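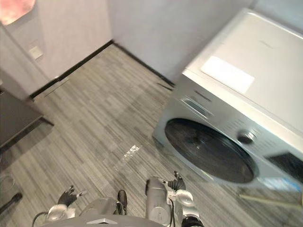 Jamila Gamage asked whether the washer has to be level before the hoses go on, or whether that can wait until the end. Do a rough leveling first, connect the hoses, then do the fine leveling in step 9. Hoses can pull a machine slightly out of position when it is pushed back.

4. Placing and Leveling the Front-Loading Washer

This section applies to all ground-floor units at Turholm. Tenants in the Dernarbridge building should use section 5, where the drain is in the floor.

You will need:
Adjustable wrench
Spirit level, at least 12 inches long
Flashlight
Bucket and two old towels
A second person

CAUTION: Remove the shipping bolts before the first wash. Running the drum with the bolts in place will damage the machine and is not covered by the warranty.

CAUTION: Do not lift the washer by the door, the detergent drawer or the control knob.

Before you move the washer

1. Clear the floor between the door of the room and the place where the washer will stand. Pick up rods, packing scraps and loose cords.

2. Sweep the floor. Grit under a foot will scratch a hard floor and can make the level reading wrong.

3. Close the washer door and the detergent drawer. Tape the drawer if it slides.

4. Unscrew the shipping bolts at the back with the wrench. Push the plastic caps supplied with the machine into the holes. Keep the bolts in a bag with this guide - you will need them if the washer is ever moved by truck.

Moving it into place

5. With one person at each side, walk the washer toward the wall a few inches at a time. Stop while it is still at an angle and you can reach the back.

6. Connect the cold hose, then the hot. Tighten by hand, then give each a quarter turn with the wrench. Do not overtighten.

7. Hook the drain hose into the standpipe. The top of the standpipe should be 38 inches above the floor. The hose must not be sealed into the pipe.

8. Turn the washer square to the wall and push it back. Leave a gap of 4 inches behind it. Check with the flashlight that no hose is kinked and that the power cord is not trapped under a foot.

Note: If there is a baseboard, measure the gap from the wall itself.

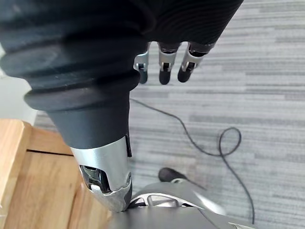 A reader of the last edition wrote in to say that her washer was level on the day it was installed and walked out from the wall by December. The usual cause is a locknut left loose, or something soft under the feet. Steps 9 to 12 have been rewritten with that in mind.

Leveling

9. Take everything off the top of the washer, including any loose sheets or labels. Set the spirit level on the top, first side to side, then front to back.

10. Loosen the locknut on the foot at the low corner. Turn the foot until the bubble is centered. Keep the feet as short as you can.

11. Press down on opposite corners of the top. The washer should not rock. If it does, adjust one foot only and press again.

12. Tighten every locknut up against the cabinet while holding the foot still.

Note: Do not put folded cardboard or foam under a foot. On carpet, fit the rigid Alton base board first and level the washer on top of it.

First run

13. Open both taps slowly and feel around each joint for drips. Have the bucket and towels ready.

14. Plug in the washer and run the shortest rinse with the drum empty. Allow nearly 20 minutes.

15. Stay in the room during the spin. If the washer moves, stop it, wait for the drum to come to rest and go back to step 9.

16. Check the joints again after 18 hours and retighten if needed.

Revised Saturday, April 22, 2023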